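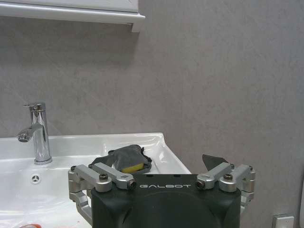

Washbasin with a single-lever tap, under the wall cabinet.

How to remove limescale from a bathroom tap

The water in Livavville is very hard, so I do this job every month.

1. Mix 170 ml of white vinegar with the same quantity of warm water.
2. Soak a cotton cloth in it and wrap it round the tap.
3. Wait 20 minutes. Do not leave it overnight, the chrome can become dull.
4. Take off the cloth, brush the spout with an old toothbrush and rinse well.
5. Dry everything with a soft towel.

Never mix vinegar with bleach.

Tin-yau Lo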